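This site uses cookies to keep you logged in and to remember your display settings. By continuing to use the board you accept this. OK / More info

Planner rejects good grasps near bin walls

Started by sonlai, 11 December 2019

sonlai
I'm Sơn Lại, I do the software side of a small bin picking cell at Skurkik. KUKA arm, two-finger gripper, fixed depth camera over the bin. Our grasp detector proposes candidates, the planner checks them for collisions, and the first one that passes gets executed.

My problem is the planner. With parts in the middle of the bin we get a plan nearly every time. Once the parts are near a wall, most candidates are thrown out as "link in collision" even though I can jog the arm to the same pose by hand with room to spare. Out of 10 candidates I usually have 2 left, and those are often the bad ones.

The bin is a mesh from the vendor CAD. Collision padding is 7 mm on everything. Has anyone dealt with this in Unden or something similar?

torquelimit
Padding. Set it to zero on the fingers and keep it on the rest of the arm. You can do it per link in Unden, it's in the robot description and not in the planner config, so it's easy to miss.

greasegun_pete
I wouldn't go to zero. Your camera calibration is off by something, and your bin is not where the CAD says it is. The padding is covering for both. Take it away and you will find out how much it was covering when a finger hits the wall.

torquelimit
He said he can jog it there with room to spare. That means the model is too fat.

greasegun_pete
It means the model is wrong. Could be too fat, could be shifted. You'd want to know which before changing numbers.

mkoval
Which bin mesh are you using, the raw CAD or a convex decomposition? If someone ran a convex hull over the whole bin then the inside is solid as far as the checker is concerned, and you would get nothing at all. But a coarse decomposition gives you fat walls, especially if they slope. I had this with Maillard. It made the walls of a sloped tote much thicker at the bottom than they were in real life.

sonlai
mkoval - it is a decomposition. I took the defaults and didn't look at it. Just opened it in the viewer now and the left wall is a wedge. It sticks out well into the bin near the floor. So that is at least part of it.

torquelimit
There you go.

mkoval
Replace it with five boxes. One floor, four walls, rotated to match the slope. Checks faster too.

sonlai
Did that. Wall candidates are much better. I ran the detector on the same recorded point clouds as before and 95 percent of the scenes now have at least one grasp that passes. Padding is still 7 mm, I have not touched it.

Now there is a second problem I had been blaming on the first one. The planner sometimes gives a path that is fine for the robot model but twists the wrist a long way around to get there. The cables don't like it. The planner knows nothing about the cables.

greasegun_pete
What does the dress pack look like? Is it tight on the arm or is there slack?

sonlai
Slack, and quite a lot of it near the wrist.

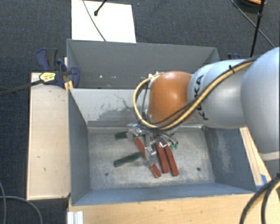 The planner only gets the arm links, the gripper and my five boxes as collision objects. The hose and the black lines tied along with it are missing from the model completely, and that wide loop to the left of the orange joint takes up space that the checker treats as free. The second bin behind the first one isn't in there either. When we pick the red and green parts the loop has to go somewhere, and at the moment that is left to luck.

greasegun_pete
OK, that loop needs to be modeled or constrained. I'd add a fat capsule attached to the wrist link on that side. Ugly, but it works.

mkoval
Disagree on the capsule. The loop changes shape with the wrist angle, so a rigid capsule is wrong in most poses and you go back to rejecting good grasps. Limit the last joint in software instead, and put a cost on how far it travels from the start of the plan.

torquelimit
Joint limit, yes. Do that first. It's one line.

greasegun_pete
Joint limit alone won't stop the loop from rubbing on the rear bin. It has nothing to do with how far the last joint turns, it's where the arm is.

mkoval
Then add the rear bin as boxes too and make them a bit taller than they really are. That keeps the arm higher when it crosses over.

sonlai
I think I will do the joint limit and the rear bin boxes now and leave the capsule for later. Does anyone know if the Unden trajectory smoother respects a reduced joint limit? The Rodinura one we had before did not. It would read the limits from the robot file and ignore whatever was set at runtime.

torquelimit
It reads them at startup. Change them in the file and restart the node. Setting them at runtime works for the planner but I'm not sure about the smoother.

mkoval
Same here, I always restart. Log the joint values after smoothing and compare them to the limit for a few runs before you trust it.

sonlai
Will do. I'll post the config once I've run it on the recorded scenes.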